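**Progress report to the Tarkari Fund, second period**
Aug 27, 2024
Project: Table clearing and condiment handling by a single arm (Clillport site)

## 1. Position against plan

The question the Fund asked us to answer is a narrow one: can a fixed arm with a two-fingered gripper tidy a dining table to a standard a household would accept, without a person standing by? At the end of this period the answer for small upright items is "often". For cutlery and for anything soft it is "no".

All work in this period was done in simulation, as agreed in the revised plan. Nothing has yet been run on hardware. The Dekon task runner replaced our own scripts in the first weeks and has been stable since, apart from one fault in the logging of failed grasps, described in section 4.

## 2. Work done

We ran 705 trials of the pick-and-place task. Each trial asks the arm to take one named item from a table holding several others and set it down in a marked area. The item is named in plain words, and the arm must choose the right one.

The salt shaker has been the main test item. It is short and squarish, it stands near taller things, and it is easily mistaken for the pepper by a system that relies on colour. A loaf, a pepper grinder and a piece of fruit make up the rest of the simple layout.

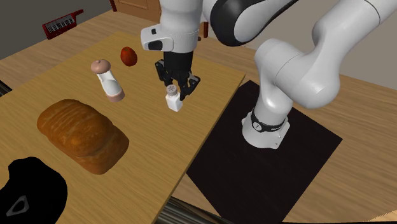
Trials were stopped after 90 seconds whether or not the arm had finished. We kept this limit from the first period so that the two sets could be compared. A person does the same job in a few seconds, and we make no claim on speed.

Of the full set, 199 trials used the crowded layout, in which cutlery, a bottle and ornaments share the table with the food. The Nseir planner was used for all of these. It plans a path for the whole arm and not only for the gripper, so a raised elbow no longer sweeps through whatever stands behind the target.

## 3. Findings

- **Upright, rigid items.** Reliable in the simple layout. In the crowded layout the commonest failure is a finger touching the neighbouring item on the way down.
- **Choice of item.** Salt and pepper are now told apart when both are upright. A tilted grinder still causes errors — the system appears to judge by height, and a leaning object reads as shorter than it is.
- **Cutlery.** Not solved. A fork lying flat gives the fingers very little to close on. We tried dragging it to the table edge first, which worked in 18 trials and is too slow to be useful.
- **Bread.** The simulator treats a loaf as a hard block. Any success we report with it should be discounted until hardware trials start.

Spacing matters more than the number of items. A full table with a hand's width between objects is easier for the planner than a sparse one where two shakers stand side by side.
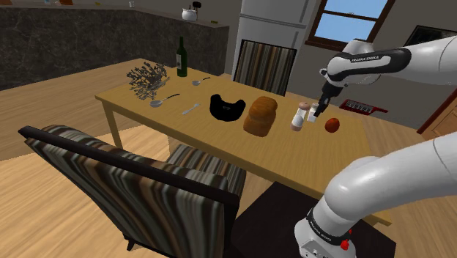
*Figure 2. Crowded layout: gripper at the salt shaker, with the pepper shaker alongside.*

## 4. Problems and changes

The logging fault meant that a grasp which slipped after the lift was recorded as a success. We found it when checking replays by hand. The affected runs were repeated and the figures in this report use the repeats only.

We have dropped the wiping task from this year's plan. It needs force control that the present model does not offer, and adding it would delay the move to hardware.

## 5. Next period

1. Fit narrower fingertips to the simulated gripper and repeat the cutlery trials.
2. Add tilted and fallen items to both layouts.
3. Prepare the bench at Clillport for the first hardware runs in December.

Spending is within budget. We ask the Fund to approve moving the unspent wiping allowance to fingertips and spare pads; the revised cost table is attached separately.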